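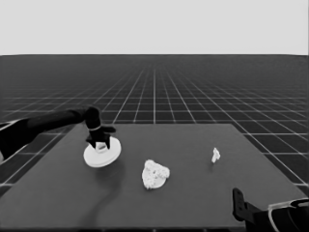
Trulter cell in simulation, overhead view, both arms

Botmont project, method meeting, Thursday

1. Notes of the last meeting
Agreed with one change: "Vakdale" to read "Mosoti" under item 4.

2. Results so far
Mohcine Kabbaj reported on the gear handling runs. The policy was trained on 400 simulated demonstrations and scored over 294 trials. Success was 70 per cent with the wrist views included and lower with the overhead view alone. He will circulate the full table.
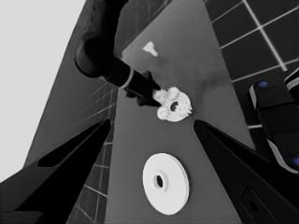

Most failures fell in the approach stage, when both arms were working over the same part of the table. The meeting asked for these to be logged separately from dropped parts. Mohcine to add a field to the run sheet.

3. Change to the method
Proposed that lighting and shadow be varied between runs, as all the parts are white and the table is grey. Agreed. Start positions to stay as they are until this has been tested.
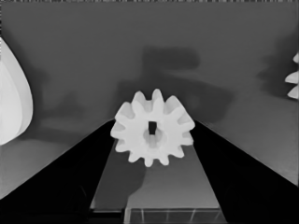

Grip angle will be recorded at the moment the fingers close, using 5 settings. Vakdale asked whether the hub position could be recorded too. Left open.

4. Next meeting
September, same room. Mohcine to send the revised trial plan beforehand.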